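Sorting bins for the odds and ends — one big one or two?
Home Storage > Workbenches and tables

tharushi_d
Started Apr 1, 2026

I've finally got the sorting table going and I'm ridiculously pleased with it! Two grey bins, side by side on a wooden top, with the long sides nearly touching. Everything small in the house that has no home goes in the front one first (balls, sponges, little tubs, bits of toy) and gets sorted from there. I had one huge crate before, 67 litres, and it was hopeless, you had to dig.

The front one has got properly scuffed inside, a big worn grey band along the far wall and smudges on the floor. Do people bother doing anything about that? 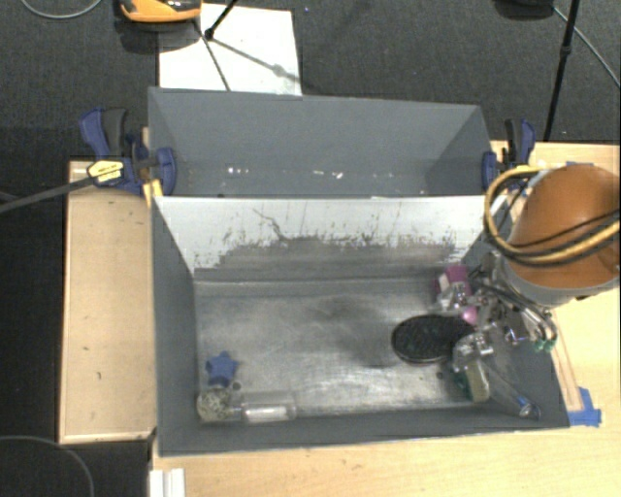 What's the best way to clean scuff marks off the inside of a bin?
Warm water, a drop of washing-up liquid and a soft cloth, then a paste of bicarb on whatever is left. Anything that has worn right through the surface will stay put.

mitness_gayan
Love this. I'd leave the scuffs alone, they're a sign the thing gets used. What I would change is having a sponge in with the toys. Sponges pick up every bit of grit going and then you wipe a plate with it.

proddale67
Disagree with Gayan there, a sponge in a sorting bin is fine if it's only passing through. My quarrel is with the two bins. One wide shallow tray beats a pair every time, you see the lot at once and there's no wall in the middle to reach over.

tharushi_d
But the wall is the whole point! Unsorted in front, sorted behind. With a tray I'd have it all mixed up again by teatime. Fair enough on the sponge though, I might give those their own tub.

wumbei
Team two bins here. We've had ours since August and it's the only system that has lasted longer than six weeks in this house. Small balls are the real pest — they roll into the corners and you find them last. I keep a jam jar just for those.

proddale67
A jar, fine, I'll give you the jar. Still think you'd all like a tray if you tried one.

mitness_gayan
Tried one, Proddale. Everything slid to one end whenever I carried it upstairs. What depth are yours, Tharushi?

tharushi_d
Will measure tonight and post it!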